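**Seasonal surveyors wanted: coastal and upland plants, Stasden**

The Forna plant recording project is looking for 2 field surveyors to help finish its map of ferns and clubmosses in the Stasden area. Records are held for 630 of the 747 grid squares. Most of the gaps are on wet heath, on sea cliffs and along the old quarry tracks above Ollbridge. 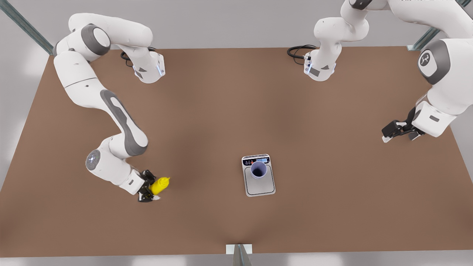

Surveyors will visit squares on foot, list the species found and note the habitat. Small samples of difficult plants are brought back to the Ollbridge base for naming and weighing. The weighing is simple work -- a cup on a small digital scale, like the lavender one between the two arms, and a line in the record book. Expect to spend about 400 hours in the field over the season, some of it in poor weather.

You should:

- be able to name common British ferns without a book
- be confident reading a map on rough ground
- hold a driving licence

Experience with clubmosses or quillworts is useful -- training can be given. Travel costs between squares are paid.

Work begins in March. To apply, send a short letter and one sample species list to Kornél Bognár at the Forna office, Ollbridge.

Posted August 26, 2024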